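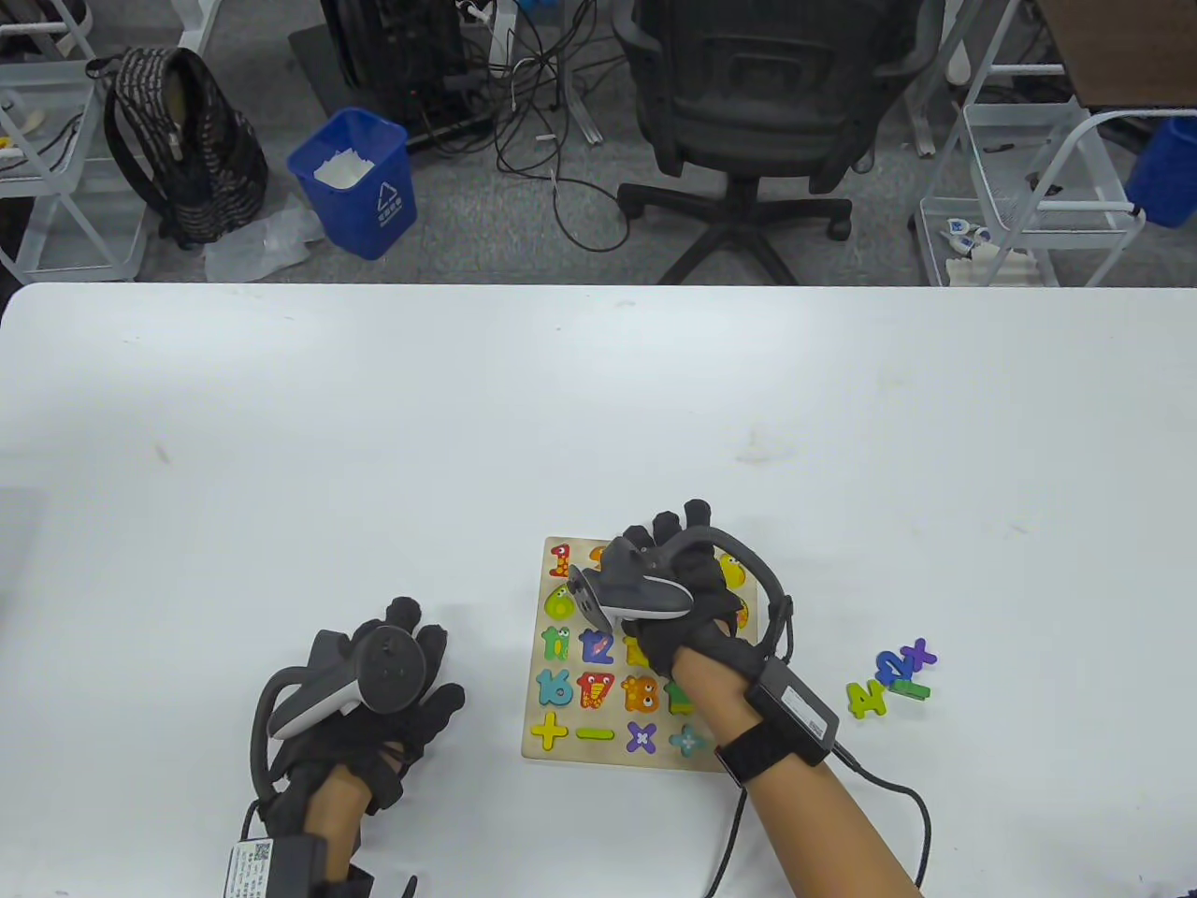 Chapter 6
When the Hand Is Right and the Data Is Wrong

I want to start this chapter with the week I threw away 170 recordings. I'd have kept every one of them if I hadn't been hungry.

It was a Friday in May, close to lunch, and I was working on a project called Usow. The idea behind Usow was simple enough to put on a napkin (and I think somebody did). A person wears gloves and does small tabletop jobs, mostly picking up puzzle pieces and putting them back in the board. The gloves record how the fingers bend. A tracker on the back of each hand records where the hand is. You feed all of it to a learning program, and later a robot arm tries the same job. We wanted 200 clean recordings of each task before we trained anything, and we were nearly there on the first one.

So I skipped ahead. I took what we had, trained a quick model over lunch, and ran it on the arm with a sandwich in my other hand. The arm went to the first piece, lowered itself very nicely, and kept going. It pushed the piece flat into the table, the motors whined, and the joint temperature climbed until the controller cut the power. There was a smell. I put the sandwich down.

My first thought was that the arm had a fault, and that's the thought I'd like you to be suspicious of for the rest of this book. When a machine does something ugly, we look at the machine. I spent that whole afternoon on the arm. I checked the force limits, I checked the cables, I swapped a perfectly good wrist joint for another perfectly good wrist joint. We had bought the arm from a small supplier called Rirkport, and I wrote them a rather grumpy email that I later had to apologize for.

The arm was fine. It had gone exactly where it was told to go, and where it was told to go was 14 millimeters below the surface of the table.

Now, 14 millimeters doesn't sound like much. Hold your finger and thumb that far apart and you'll see it's less than the width of a postage stamp. But a puzzle piece sits in a shallow pocket, and a stiff arm that believes the pocket is 14 millimeters deeper than it is will press and press. If a person's finger had been under there instead of a piece of wood, this would be a very different story.

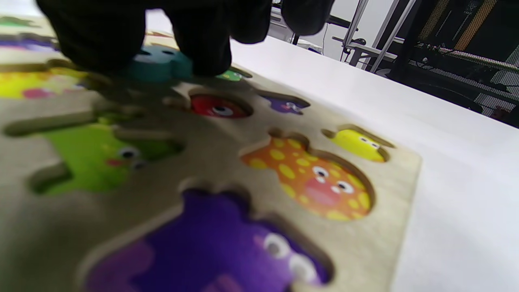 Where did the error come from? It took me until the following week to find it, and I'll walk through the whole search in Section 6.3, dead ends included. The short version is that a tracker doesn't measure your fingertips. It measures itself. To get from the tracker to the fingertip, the software adds a fixed distance, and that distance depends on how the tracker sits on the glove. Somebody (me) had moved the strap on one glove to make it more comfortable, and hadn't run the calibration again.

The part that still bothers me is how good the recordings looked. I played them back on the screen and saw a smooth little hand doing smooth little things. Every file had the right length. Every file passed the checks, all 2000 lines of them, written by people at Arnunero who knew what they were doing. The checks asked whether data was missing, or jumped around, or stopped early. There wasn't one that asked if the fingertip was inside the table.

Engineers call this a silent fault. A loud fault stops the work: a cable comes loose, a light turns red, the program quits. You swear a bit and fix it. A silent fault lets you carry on, and everything you do afterward is built on top of it. Ours cost us four days of recording, one puzzle piece and a motor that never sounded the same again.

I've since seen the same thing in a packing line, a greenhouse sprayer and a hospital supply cart, and the last two are case studies at the end of this chapter. The parts are different each time but the shape of the story hardly changes. Some small physical thing moves – a strap, a bracket, a bolt – and the software goes on believing the old number.

What you'll need from earlier chapters

You should be comfortable with coordinate frames (Chapter 3) and with force limits (Chapter 5). If frames still make you a little dizzy, go back and do the Patrício exercise again, the one with the two rulers. We'll lean on it hard in the next section.

6.1 Three places an error can hide

Let's begin with the glove itself. Suppose you have a tracker fixed to the back of a hand, and you ask the person wearing it to touch one spot on the table with a straight finger, then touch the same spot with the finger bent. The tracker ends up in two different places. The fingertip, as far as the software is concerned, should come out at the same point both times. Try it with your own hand before reading on, and watch how far your knuckles travel.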